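Retholm Shared Workroom
Minutes of the May meeting

Present: Lorne Gagnon (chair), Océane Cloutier (minutes), Sota Kubo, Noémie Charbonneau
Apologies: Ruan Msimang

1. Minutes of the last meeting
Accepted with one correction. The cupboard key is held at the Pamham Street desk, not in the kitchen drawer.

2. Tables
Sota has priced refinishing for the long tables. The quote is 620 for all of them, with the work done on site. Noémie asked whether the finish would stand up to hot drinks. Sota to ask and report back. No decision until then.

3. Items left on tables
Noémie said the tables are still not being cleared at the end of the day. Mugs are the main complaint, followed by pens and small desk items. Lorne would like people to be able to sit down in the morning without moving someone else's things first.

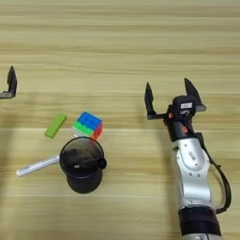 Item 3: black mug, pen, Rubik's cube and green block on the tabletop.

Agreed:
Mugs go back to the kitchen by 7 in the evening.
Pens go in the tray by the door.
Games and puzzles go on the low shelf. Sota will label it.
Anything else goes in the lost property box and is kept until the next meeting.

Océane asked that personal mugs have a name on the bottom. Lorne did not want to make this a rule. Left as a request.

4. Kitchen shelf
There are 13 hooks and more mugs than hooks. Noémie will put the extra mugs in a box and offer them to the Imier group upstairs. Members who want to keep a particular mug should tell her before the end of the month.

5. Other business
The blind in the Londoño room is sticking again. Ruan looked at it last time and has the part number. Lorne to call him.
Sota asked for a second hand towel in the kitchen. Agreed.

Next meeting in June, same room. Noémie to bring the shelf list.

Meeting closed at 8:40 p.m.
O.C.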